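Trays, plates and the small oven: laying out a worktop
Speaker notes, Orvokki Ahonen, Skemalstead afternoon session 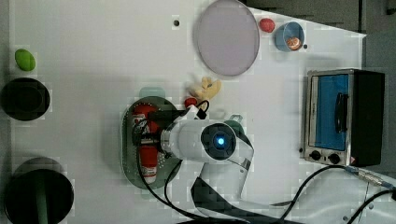
Slide 1. White worktop from overhead: dark green perforated tray at left, pale lavender plate at the top, toaster oven on the right.

Start at 2.15 if the room is ready. Leave the slide up for the whole of the first part. Lights down at the front only.

Opening. The talk covers one question: where things should stand on a worktop that also has a small oven on it. Storage is a separate talk (Turkier has that slot, do not stray into it). Cleaning comes up once, under trays.

Point to the tray first. Oval, thin raised rim, small holes all over the floor. A rim of that sort stops a round item rolling off and does little else. The can is on its side in the tray, and a can on its side is the usual test. On a flat board it travels. On a rimmed tray it stays within the rim unless the tray is tipped.

Perforated floors. Say what they are good for: rinsed fruit, washed cups, anything that drips. Say what they are bad for: crumbs, flour, sugar. If the tray has no second layer under it, the drips end up on the worktop, so put a cloth or a shallow dish beneath. Wash from the underside. A bottle brush is quicker than a sponge. PAUSE for questions on this, there are always some about dishwashers. Answer: check the base of the tray for a mark, and if there is none, wash by hand.

Plate. Large, round, slightly darker rim. Large plates take more room than people allow for. In the Clilitz kitchens we measured the free worktop before and after setting out one serving plate and one tray, and lost 14 per cent of the usable surface to the gaps between them. The gaps are the cost. Two round or oval items side by side leave corners too narrow for anything but small things.

Small things. On the slide: a small red ball and a beige toy near the top of the tray, a red ball-shaped item beside the plate, and a small blue bowl with something orange-brown in it, like a cookie. Use the bowl as the example. A small bowl holds one item in one place and can be lifted with one hand. Loose round items should go into a bowl or inside a rim. Toys and food on the same surface need a bowl each, and the food bowl goes furthest from the edge where people stand.

Oven. Spend the most time on this. Glass door with a blue tint, black handle, two black knobs on a silver panel, small warning label near the corner of the panel. Ask who has read the label on their own. Wait for hands.

Rules for the space, read them slowly:
Keep the full swing of the door clear, plus a hand's width.
Put nothing on top of the housing, including the tray it came with.
Leave the gap at the back and sides that the manual gives. If the manual is lost, look up the model before guessing.
Set a landing place for hot dishes on the same side as the hand that holds the cloth.
Plates and bowls for serving go on the far side from the door.

Cables. Black cables cross the lower part of the table and loop around the tray. General point: a loop takes up worktop in the same way a dish does, and it catches when a tray is slid. Lift trays, do not slide them. Run cables along the back edge where the table allows it. Keep plugs and connectors away from anything that drips, which rules out the space next to a perforated tray.

Holes in the worktop. Two are visible, one by the bowl and one at the top, left of the plate. Drilled tops are common in shared rooms. Crumbs collect in them. Cover with a grommet or a flat cap, or clear them weekly.

Measuring exercise. Hand out the sheets and tape measures. Table depth on the sheet is 700 mm. Each pair draws the oven first, then the door swing, then the tray, then everything else. Most pairs draw the plate first and have to start again. Allow ten minutes and collect the tapes, Hegedűs wants them back.

If short of time, drop the holes and go from cables to the exercise. Questions until 3.30. Spare sheets are in the blue folder under the lectern.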